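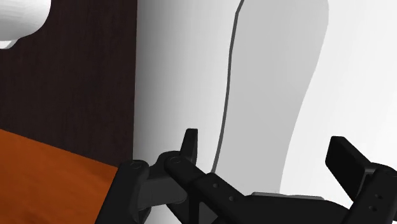 Elżbieta Pawlak

Home | Reviews | TV Gear | Streaming | Contact

May – by Elżbieta Pawlak

The Marar is a set-top recorder made by Kubiak for people who watch comedy and prank shows over the air and want to keep whole seasons. I used the 12-hour model with its stock remote and firmware for 11 weeks, mostly on a hidden-camera series called Grurholm and the panel show Dernmont.

Setup took six minutes. The channel scan found everything my old tuner found, plus one shopping channel. The menu is plain text on gray and responds quickly.

Series recording works by title match. It caught every new episode of Dernmont, including one that was moved to 11 p.m. Reruns are a problem. The recorder reads the episode number from the guide, and when the guide leaves it blank, the box saves the episode again. I ended up with 6 copies of the same Grurholm season opener and deleted them by hand. A filter for repeats exists under Advanced, but it also skips two-part specials.

Ad skip is set in fixed steps of 30 seconds. On prank shows this often lands past the setup of a bit, so I went back to plain fast forward. Audio is well handled – studio laughter no longer jumps in volume between shows once leveling is set to Medium. High makes quiet dialogue hiss.

Storage is the weak point. Twelve hours in high definition is one season of a half-hour show and little else. The box accepts an external drive but formats it first, and recordings on that drive will not play on a computer.

Fan noise is low. The remote has no backlight, and the Delete and Info keys sit side by side with the same shape.

I would buy the larger model, or wait for a firmware update that fixes the repeat filter.

We use cookies to remember your settings. Accept | Manage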